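Teaching two arms to deal with plastic wrap
29/05/2020

So the wrap box is officially my nemesis. I've been driving the two-arm station for a good while now and I thought I'd seen every annoying object a kitchen drawer could throw at me, and then the task list for the week landed and there it was, third line down: open wrap dispenser, check roll, close wrap dispenser. Easy! I do it at home half asleep.

For anyone new here (hi, a few of you came over from the Trostville makers' newsletter), my job at Lavoie is to sit with a leader arm in each hand and move them the way I'd move my own hands, and the follower arms on the table copy me. Everything gets recorded, the joint positions and the camera views together, and the recordings go to the learning people over in Griltham. They train on my good ones. They have also learned to live with my bad ones, bless them.

Back to the box. A long cardboard-ish tube of a thing is a pain with two grippers for one reason above all the others, and that's how light it is. You touch it, it scoots. You touch it on the other side to stop the scooting, it turns. With fingers I'd have a palm resting on it without noticing, and a parallel gripper doesn't have a palm. The first morning I spent most of my time chasing it across the table like a bar of soap in the tub.

What finally got me somewhere was giving the arms separate jobs and being strict about it. Left arm goes to the far end and stays there. Right arm works from the side, low, and does whatever fiddly thing needs doing. If I let both of them go for the lid together I'd lose the box every time, and I'd get that horrible feeling through the handles – well, not through the handles, ours have no force feedback at all, but in my stomach – of two grippers pulling against each other.

The no-feedback part is what visitors never believe until they try it. You're working completely by eye. I've picked up a habit of pausing right before contact, just hanging there a beat with the fingers open, and looking at where both tips are before I commit. I worried about that for ages. If I pause in every demo, doesn't the robot learn to pause? And yes, a bit, it does! There was a policy back in March that would reach a cup and then just sit there thinking about its life. Now I try to keep the pauses short and roughly the same length, and I throw out any episode where I got stuck and dithered.

I also move things around between takes. The box goes a little left, a little crooked, closer, farther. The extras on the table get swapped too, so the model can't decide that a wrap box only exists next to a trowel. I do get attached to certain layouts, though. The one with the flowers in the corner and the leafy wallpaper made me feel like I was running a very small garden shop.

The count for this task stands at 3,697 demos across everybody on the rota, and I would guess some 8 in every hundred of mine go in the bin. It used to be a lot worse. My wrists are better too, now that I've stopped squeezing the triggers like I'm hanging off a cliff.

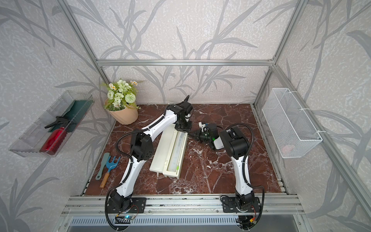

Maxine Merrick wrote in to say I should quit leading with the right arm on anything long and thin. She'd have the left one press straight down on the end before the other gets anywhere near it, and she thinks closing the lid ought to be recorded as a task all by itself, with the box already open at the start. Two short skills stitched together have worked better for her than one long one, and when the long one fails you can't tell which half it failed at.

I'm sold on the pressing down. I've been pinching the end, and a pinch lets the whole thing pivot. Splitting the task I'm less sure of, mostly for the selfish reason that I'd have to redo a pile of recordings, and also the handover between opening and closing is where I think the interesting stuff happens. But I'll ask Griltham if they'd train it both ways on a small batch.

Next up is the Munwood set, all zippers and drawstring bags. If anyone has tips for getting a gripper to hold on to a zipper pull the size of a lentil, please, comments are open.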